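Saturday visit to the Trullov workshop

On Saturday 13 of our members went to see the robots at Trullov. The first table was for kitchen work, and we stood near it a long time.
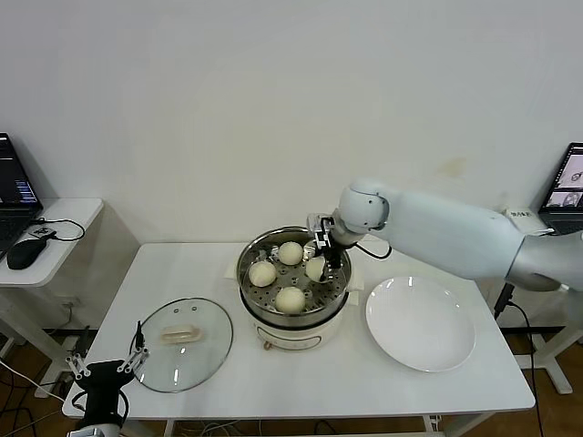 Kazlauskienė

The arm takes one steamed bun between its black fingers, and the plate waits on the right. Our guide told us that they have tried this task 251 times since May - the soft buns are the difficult part.

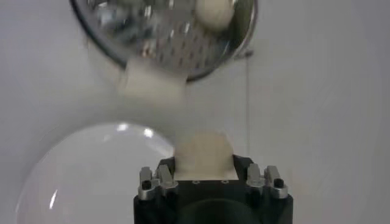
Kazlauskienė

Seen from close to the fingers, the grip looks quite gentle. The next visit has 20 places, please write to the Satance office.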